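**Stavholm, 21/02/2020**

# Skostton opens its doors for an afternoon with two-armed robots

Skostton welcomed 175 visitors to its Stavholm workshop for the company's first open day, and the place was buzzing from the moment the doors opened! Neighbors, students, bakery owners and a good number of grandparents came to watch robot arms handle everyday objects, ask questions and try the controls for themselves.

The company has been in the same brick building since 1977, when it repaired packaging machines for local food makers. The robotics group moved into the old paint shop 14 months ago and now has 5 people.

"We talk about this work all day among ourselves, so it was a real joy to talk about it with somebody's aunt," said Inès Guillot, who runs the group. "People asked very good questions – some of them we're still arguing over."

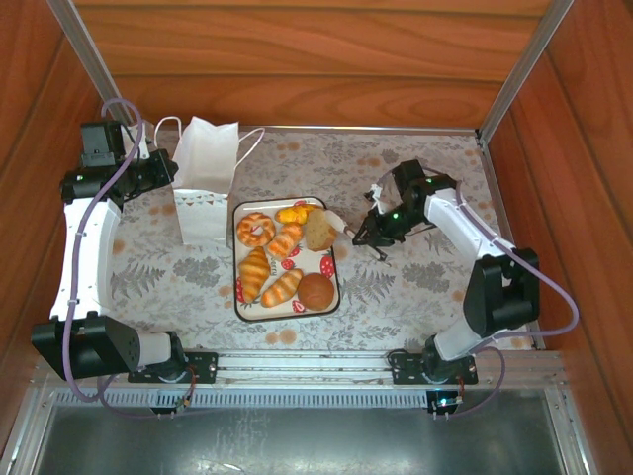

Sorting baked goods was the subject of the busiest demonstration, led by Kumiko Sakai and Osamu Mizuno. Bread is a hard thing for a machine to pick up well, as the shapes vary so much and a grip that suits one piece can slip off the next. The station works with toy bread on a strawberry-print tray, with a croissant, a glazed donut and a round tan loaf among the pieces, and a paper bag with rope handles stands beside it. Mizuno talked visitors through how each arm is given its part of the job, and Sakai explained why soft, real loaves will have to wait until the group is happy with its grip settings.

Younger guests headed straight for the practice bench, where they could steer a small arm by hand and try to stack felt blocks. The line stayed long all afternoon, and quite a few adults joined it twice.

Shinji Kobori, visiting from the packaging firm Unex in Miyazaki, gave a short talk on how small food shops pack orders today and which parts of the work staff would gladly hand over. His talk ran well past its slot, with plenty of questions from bakers in the front row.

A second open day is planned for March, with more time at the practice bench and a longer question session. Entry is free, and children are welcome with an adult. School groups should contact Kimie Sugiyama at the Skostton front desk to arrange a morning visit.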